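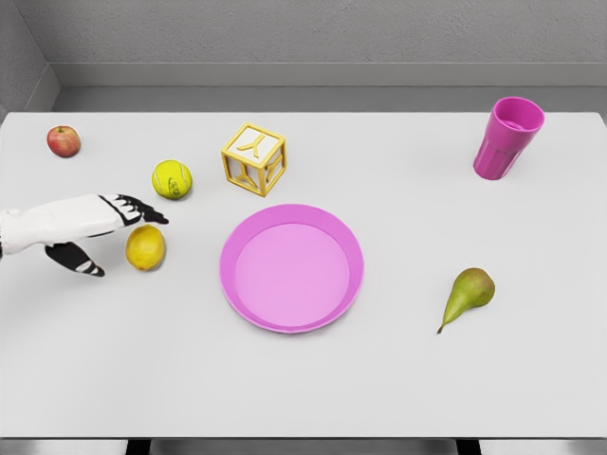 그림 1. 시뮬레이터 화면. 흰 탁자 위의 물체 일곱 개와 왼쪽에서 들어온 로봇 손

로봇 조작 실습 강의 노트
주제: 상용 손 조작 시뮬레이션 패키지 살펴보기 (Plukow)

지난 시간까지 파지 이론 이야기를 꽤 길게 했지요. 접촉점이니 마찰 원뿔이니 하는 말이 아직 입에 잘 붙지 않아도 괜찮습니다. 저도 처음 배울 때 한 학기 내내 헷갈렸으니까요. 오늘은 수식을 잠시 내려놓고, 우리 과에서 구입을 검토하고 있는 Plukow라는 소프트웨어 패키지를 같이 뜯어보려고 합니다. 만드는 곳은 Irkex이고, 9월부터 평가용 라이선스를 받아 실습실 컴퓨터에서 돌려 보고 있습니다. 여러분이 다음 학기에 실제로 쓰게 될 도구일 수도 있으니 편하게 읽으면서 마음에 안 드는 점이 있으면 꼭 적어 오세요. 학생 의견이 구매 의견서에 그대로 들어갑니다.

1. 무엇이 들어 있나

패키지는 크게 세 부분입니다. 물체 라이브러리, 손 모델, 그리고 장면 편집기예요. 기본 물체 라이브러리에는 모델이 453개 들어 있고, 과일이나 식기, 장난감처럼 집에서 흔히 보는 것들이 많습니다. 그림 1에도 레몬과 사과와 서양배가 있고, 분홍색 접시와 컵, 테니스공, 글자 블록이 함께 놓여 있지요. 이렇게 모양이 제각각인 물체를 한 탁자에 섞어 두는 것이 이 패키지의 기본 연습 장면인데, 저는 이 점이 참 마음에 듭니다. 교과서에는 늘 정육면체와 원기둥만 나오니까요.

물체마다 질량과 마찰 계수를 따로 줄 수 있습니다. 기본값이 그럴듯해 보여도 그대로 믿지는 마세요. 제가 배의 질량을 열어 보았더니 레몬과 똑같은 값이 들어 있었습니다. 과제를 시작하기 전에 속성 창을 한 번씩 열어 보는 습관을 들이면 나중에 밤을 새우는 일이 줄어듭니다.

2. 손 모델

그림 속 손은 팔뚝과 손바닥 쪽이 매끈한 흰색이고 손가락은 검은 바탕에 흰 마디 띠가 있습니다. 네모난 집게형 그리퍼만 보던 분들은 손가락이 달린 손을 보면 괜히 반가울 텐데요, 반가운 만큼 제어는 까다롭습니다. 엄지가 나머지 손가락과 벌어져 있고 그 사이 틈 바로 아래에 레몬이 있다는 점을 눈여겨보세요. 접근 자세를 이야기할 때 우리가 쓰는 말로 하면, 엄지와 손가락 묶음 사이의 이 틈이 물체의 폭보다 넉넉한지부터 따지게 됩니다.

또 하나, 손끝이 레몬과 테니스공 사이에 가까이 와 있습니다. 목표가 레몬이라고 해 봅시다. 손가락을 어느 방향으로 오므려야 공을 건드리지 않을까요? 공은 한 번 밀리면 굴러가고, 그러면 장면 전체가 달라집니다. 이웃 물체와의 충돌 여유를 계획 단계에서 어떻게 넣을지, 짝과 함께 종이에 먼저 그려 보시기 바랍니다. 정답은 하나가 아니에요.

3. 파지 난이도에 대한 잡담 조금

레몬은 타원형에 가깝고 옆으로 누워 있으니 긴 축에 수직으로 감싸는 것이 무난합니다. 접시는 좀 얄밉습니다. 테두리가 낮아서 손가락을 밑으로 넣을 자리가 마땅치 않거든요. 예전 수강생 하나는 접시를 탁자 끝까지 밀어낸 다음 집는 방법을 썼는데, 점수를 아주 후하게 드렸습니다. 블록은 모서리가 골조처럼 드러난 모양이라 손가락 끝이 면에 닿느냐 모서리에 닿느냐에 따라 접촉 결과가 꽤 달라집니다. 충돌 형상을 단순 상자로 바꾸는 옵션이 있으니 켜고 끄면서 비교해 보세요. 윗면의 글자 Y는 블록의 방향을 확인할 때 쓸모가 있습니다.

4. 써 보니 어떻더라

좋은 점부터 말하자면 장면 편집기가 정말 쉽습니다! 물체를 끌어다 놓으면 끝이고, 조명도 기본이 부드럽게 잡혀 있어 그림자 때문에 골치 아플 일이 적습니다. 반면에 예전에 쓰던 Vlachou와 비교하면 접촉 계산이 느린 편입니다. 손가락 여러 개가 동시에 닿는 순간 화면이 눈에 띄게 버벅거려요. 설명서도 친절하다고는 못 하겠습니다. 관절 한계를 다룬 장이 고작 3쪽이라, 실습 조교인 Yetunde Nwachukwu 선생님이 따로 보충 자료를 만들어 주셨습니다. 강의 게시판에 올려 두었으니 꼭 받아 가세요.

라이선스는 좌석 단위이고 우리가 받은 평가판은 20석입니다. 수강생이 28명이라 한꺼번에 접속하면 몇 분은 튕겨 나갑니다. 당분간은 둘이 한 자리를 쓰는 것으로 하고, 혼자 연습하고 싶은 분은 저녁 시간을 이용해 주세요. Citomlow 실습실은 저녁에도 열려 있습니다.

5. 과제

가. 그림 1과 비슷한 장면을 직접 꾸미고, 레몬에 대한 접근 자세를 두 가지 설계합니다. 각각에서 테니스공과의 최소 거리를 기록하세요.
나. 접시와 컵 가운데 하나를 골라 파지 계획을 세웁니다. 실패한 시도도 지우지 말고 보고서에 넣어 주세요. 저는 실패 기록 읽는 것을 제일 좋아합니다.
다. 패키지에 대한 의견을 반 쪽 안팎으로 씁니다. 칭찬만 쓰지 않아도 됩니다.

제출 마감은 2019년 12월 12일 수업 시작 전까지입니다. 파일 이름에 학번을 꼭 넣어 주시고, 장면 파일은 압축해서 보고서와 같이 올려 주세요. 질문은 게시판에 남기면 조교 선생님이나 제가 답하겠습니다.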